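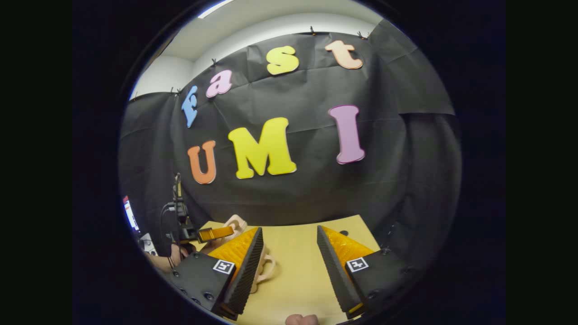
Site visit: Pledell teaching lab, Havix building, January

The morning session covered hand-held demonstration. The afternoon covered remote control of an arm from a second station. Notes are in the order of the tour.

Station 1, hand-held gripper

The lettering on the black backdrop reads Fast UMI, in foam letters over a light wooden table. The operator holds a two-finger gripper with a camera on it and does the task by hand. The fingers have yellow-orange textured pads, and each carries a square marker. Software reads the two markers in every image and works out the finger opening from the distance between them. Position and rotation of the tool are logged separately.

A robot arm stands at the left of the same table, with an orange fingertip on its gripper. The task set for visitors was to pick up an object by its loop and put it down elsewhere on the table. Two objects with loops were laid out, one pale pink and one beige, the beige one toward the back.

Each visitor was allowed three attempts. Instructions were short: start with the fingers open, approach slowly, close, lift, place, open, hold still for one second. The pause at the end is used to cut the recording into episodes. Several visitors left it out and their recordings had to be trimmed by hand.

Data handling

Pledell collects 80 demonstrations for a first test of a new task and 600 before a model is trained for regular use. The full set for table-top tasks stood at 3000 episodes when we visited. Of the last batch, 159 were rejected. The main grounds were a marker hidden from the camera during the grasp and tool movement too fast for the tracking. Rejected episodes are kept in a separate folder and are not used.

We asked whether the backdrop affects the result. The answer was that a plain dark cloth makes faults easier to find during setup, and that other backgrounds are added later in the collection.

Station 2, remote control

Tovar supplied the second station. The operator sits with a small copy of the arm and moves it, and the large arm follows. There is a visible delay. Contact force is not passed back to the hand, so the operator judges the grip by eye. Gorska staff in our group found this slower than the hand-held tool on the same pick-and-place task, but preferred it for work where the arm's reach is the limit, as bad poses show up during the demonstration.

Open points

Cleaning interval for the finger pads.
Effect of wear on the markers.
Whether episodes from both stations can be mixed in one training set. Pledell has not tested this yet.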